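# Clistlow workroom: benches and storage

Notes on the sorting benches as refitted in July. The room is used for checking and pairing work gloves before they go back to the Plarnar stores. Bench layout by Uyên Giáp, fitting by Thịnh Đàm. Bench 2 was refitted first and has had the most use.

Boards are wiped down at the end of each shift and replaced when the surface marks. Stock for the last run was 253 pairs, sorted by size and then by hand. Odd gloves are held for 20 days - after that they go to rags.
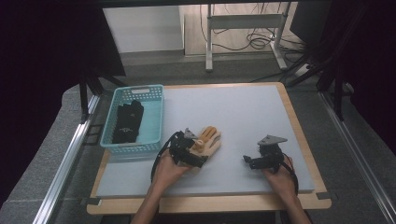
Baskets are kept to the left on every bench, leaving the rest of the board clear for handling. The perforated sides let grit and lint fall through when the basket is shaken out. A black glove shows up well against the turquoise, even lying crumpled on the floor of the basket.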